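How to Submit a Serial Novel to the Avau Reading Platform

Guidance for authors of web fiction in the fantasy, science fiction and progression genres 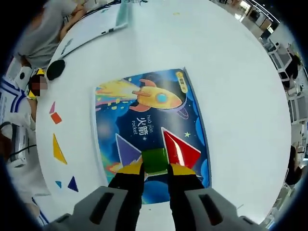

Before You Begin

Avau accepts original serial fiction from authors aged 18 and over. Submissions are read by the editorial office in the order in which they are received. An author may have one serial under review at a time. Authors who already publish on Avau may submit a second serial once the first has reached 20 published chapters.

You will need the following before you open the submission form:

A registered author account with a confirmed email address
A synopsis of the complete story, including the ending
The first five chapters in finished form
A chapter plan covering at least the first story arc
A cover, or a request for a standard cover

Work that has appeared elsewhere may be submitted if the author holds all rights to it. Serials under an exclusive contract with another platform cannot be considered until that contract has ended.

Step 1: Choose a Title and Pen Name

Enter the title exactly as it should appear to readers. Subtitles, volume numbers and genre tags in brackets should be left out of the title field. The form provides separate fields for each of these.

A pen name may be used on all public pages. The legal name of the author is required for the contract only and is not shown to readers. Pen names cannot be changed during the first year of publication, and authors are advised to search the catalog for similar names before choosing one.

Step 2: Write the Public Description

The public description appears on the serial's main page and in search results. It may not exceed 2,000 characters, including spaces. Descriptions over the limit are rejected by the form and must be shortened before you can continue.

Open with the main character and the situation that character faces. Readers of system and progression fiction will look for the kind of power the hero can gain and what stands in the way. One or two invented terms can be introduced in the description. A longer list of ranks, realms and skill names belongs in the chapters themselves.

The opening lines of The Lyimo Ascent, by Ye-ji Moon, are used in our author workshops as a model:

"Every climber in Ullis is given one rope and one name. Sera has lost both. When the mountain opens its gates a second time, she has until the first snow to reach a summit that no longer appears on any map."

The passage names the heroine, gives her a deadline and leaves the history of the mountain for later chapters.

Step 3: Prepare the Synopsis

The synopsis is read by the editorial office and is never published. It should run to two or three pages and should tell the whole story in the present tense. Do not withhold the ending. If the ending has not been settled, describe the outcome you currently intend and mark it as provisional.

Where a story has several viewpoint characters, give each of them a short paragraph at the end of the synopsis. Romance subplots, deaths of major characters and time jumps should be mentioned even when they come late in the story.

Step 4: Format the Chapters

Chapters may be pasted into the editor or uploaded as a document file. The minimum chapter length is 2,000 words. Prologues are exempt. No maximum applies, although most serials in the catalog keep to a steady length throughout.

Please observe these conventions:

Begin each chapter with its number and title on a single line.
Separate scenes with three asterisks centered on their own line.
Place status windows, skill notices and other system messages in square brackets.
Do not use colored text or more than one typeface.
Put author notes in the notes field, where they are not included in the word count.

Tables of character statistics are permitted. They should not make up more than a small part of any chapter, and a table repeated without changes will be removed by the editor.

Step 5: Add Tags and Content Notices

Select one main genre and up to six tags. Tags should describe what is present in the chapters already written. A tag for a feature planned for later volumes may be added when those chapters are published.

Content notices are required for graphic violence, sexual content and self-harm. A serial with a missing notice will be hidden from the catalog until the notice has been added. Repeated omissions may lead to the suspension of the author account.

Step 6: Submit to the Editorial Office

Review the summary page and select Submit. A confirmation message with a reference number will be sent to your registered address. Keep this number and quote it in all correspondence.

The submission cannot be edited while it is under review. An author who discovers a serious error may withdraw the serial and submit it again, in which case it returns to the end of the reading list. Minor spelling errors do not affect the decision and can be corrected after acceptance.

In the most recent reading period the office received 2,173 submissions and accepted 161 for publication. Authors whose work is declined may submit a revised version in the next period, which opens in March. A brief note explaining the main changes should be attached.

Step 7: Set a Release Schedule

Accepted authors are asked to choose a schedule of one, two or three chapters per week. The schedule may be reduced at any time. An increase takes effect at the start of the following month. Ten finished chapters must be held in reserve before the first chapter is released.

Planned breaks should be entered in the Dokoreck scheduling page at least seven days in advance, so that followers receive a notice. Unannounced gaps of more than 30 days will cause the serial to be marked as on hiatus.

Further Help

Questions about chapter files and formatting should be sent through the help form on your account page. Questions about contracts and rights are handled by Kedir Hadgu in the author services office.

Page last revised Tuesday, December 12, 2023.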